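Speaker notes: Budgeting for hand-held grippers, year one
Lwazi Maluleke, Vullavix

Slide 3. Start with the request as it reached purchasing: 4 hand-held grippers, spare fingers, storage, one line for "sundries". Sundries was the line that went wrong. Ask the room who has a separate line for wear parts. Wait for hands.

Slide 4. Folding work at Plonham. Knitwear is the demanding case. Thick yarn fills the jaw, and the operator squeezes harder than on a shirt. Budget on your thickest item.

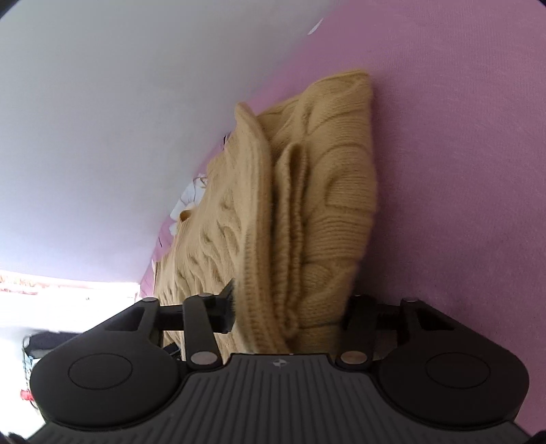 Fig. 1. Cable-knit sweater held between the jaws.

Point to the linkage on each side and the silver pivot pins. Pins and arms are quoted as a set by our supplier, so one worn joint means buying the set. Hülya Altıntaş negotiated single pins in March. Get that in writing before the order, not after.

Slide 5. Unit cost. Our quote was 2,740 per gripper, with a warranty of 24 months on the body. Finger pads are excluded. Read that clause out slowly.

Slide 6. Consumables. We hold 80 pads in stock across both sites. Odette Millet's view is that this is too many for the first year; mine is that lead time decides it. Leave the disagreement open and take questions here if the room wants it.

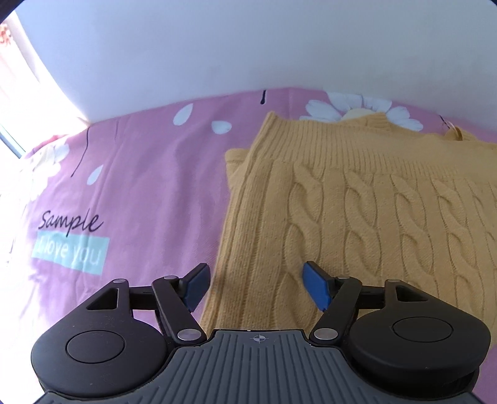
Fig. 2. Jaws open at the sweater, blue finger pads.

Keep this one up while covering pads. Price them per pair, left and right. If the supplier changes the pad material, ask for a test pair on knitwear before accepting the batch. Alper Şimşekoğlu has the acceptance form.

Slide 7. Planning items left out of our first budget:
- operator hours for practice
- garments and bedding for the work area
- one complete spare gripper
- return carriage on repairs

Slide 8. Tristero comparison table. Skip if past 3.40 pm. The prices exclude VAT; say so.

Slide 9. Contacts. Leave up during questions.

Shares 4 | Comments 0
Contact: Ognjen Kos, Equipment Planning | © Vullavix | Back to top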